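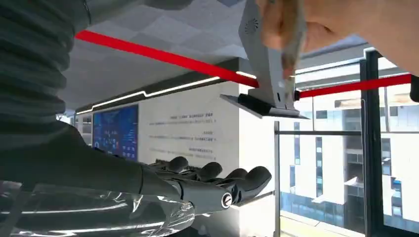
*Crumpled clear plastic, bottom left, with bright white shiny bits. Tiny speaker holes on the gray gadget up top.*

# Crinkle, Shine, Holes!

Quick one this month. Two things to find in the photo: the plastic and the little holes. Both good. Plastic first.

## So why is clear plastic white in places?

Clear means light goes through it. Mostly! A little bit of light always bounces off the top, same as a window. When a sheet is flat and smooth, that light all bounces off the same way. Maybe toward you, maybe toward the wall. If it's toward the wall you hardly notice the plastic at all. (Birds have this problem with windows. Poor birds.)

Now crumple it. Lots of little slopes, all pointing different ways. Some of them are bound to point a lamp right at your eye, and those bits look bright white. Move your head a tiny bit and diffrent bits light up.

The white isn't a color in the plastic. It's the light, bouncing. Put a red lamp next to it and the shiny bits go red.

## And the noise?

Crinkle a plastic bag next to your ear. Go on, I'll wait. But keep it away from your face, and NEVER put a bag over your head or let a little brother or sister play with one.

Hear the clicks? Each crease is like a tiny door that's stuck. You push, push, push, and then it snaps into a new shape. Snap = click. One crumple makes heaps of snaps, all super close together, so your ear hears one long crackle.

Slow doesn't help much, by the way. If you open a candy wrapper really slowly you still get the snaps, just more spread out. Everybody in the movie theater still hears.

## Now the holes

Find the round patch on the gray gadget in the hand. Full of tiny holes. That's called a **grille** (say it like "grill", the thing with the burgers).

A speaker has a thin part inside that wobbles back and forth very fast. It pushes the air, the air pushes more air, and the wobble gets all the way to your ear. That's sound! If a speaker wobbles 1,000 times in one second you hear a high beepy note. 800 times in a second, a bit lower.

But the thin part is easy to poke and rip. So it needs a cover. A solid cover would muffle the sound, like talking with a pillow on your face. Holes fix it. Air wiggles through the holes, fingers and pencils stay out.

Where else have you seen a patch like that? Check the phone, the TV, the doorbell, a toy that talks. Some are round and some are long and skinny.

## Try it: the shiny test

You need:

- one sheet of clear plastic, a bread bag cut open is fine (ask a grown up to cut)
- a flashlight
- a darkish room

1. Lay the plastic flat on a table. Shine the flashlight from the side. Walk around the table slowly till you see the bright spot.
2. Scrunch the plastic up, then let go. It opens out a bit by itself.
3. Flashlight again, same place. Count the bright spots now. I got 9 before I lost my place, then I bumped the table and had to start over.
4. Smooth it out with your hand. Do the spots go away? All of them?

## Try it: the muffle test

Play a song on something with a speaker, not too loud. Hold 3 things in front of the holes, one at a time: a sock, a sheet of paper, a kitchen strainer. Which one changes the song the most? Write down your guess BEFORE you try.

## Words to keep

**Crease** – a line where something got folded.
**Reflect** – to bounce light back.
**Grille** – a cover with holes or slots in it.
**Muffle** – to make a sound softer and fuzzier.

Send your strainer results to the Ogbonna Kids Page box by the end of May. Drawings ok too, just put your grade on teh back.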